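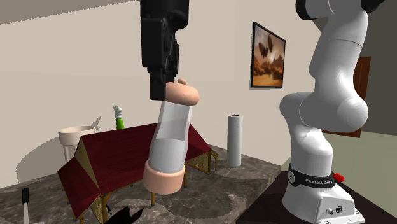

## Open day at Stundstead, June 2024

Arkix makes a phone app called Dradby that clears old downloads and duplicate photos. Its office takes up the second floor at Stundstead, and visitors were let in at 10 a.m. I went with Jingyi Yin, who has used the app since February.

Oğuzhan Akyol runs the testing side and led our group. The team keeps 60 Android phones on open shelves, most of them older models. Each new build goes on all of them overnight. The last one, a fix for the storage meter, closed 285 reports. He showed us the list and let us scroll through it.

We then sat in on a short talk in the Bråten room. The current download is almost 2 MB smaller than the one before. Most of that came from dropping unused language files.

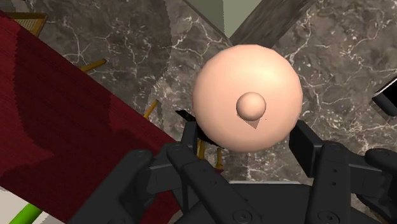 **Does Dradby delete photos without asking?**

It marks duplicates and waits for you to confirm. Deleted photos stay in the app's trash until you empty it.

Jingyi tried the new build on her own phone and it listed 1,138 files, mostly screenshots. Coffee was in the hallway. Parking is behind the building, and the front door needs a code after 5.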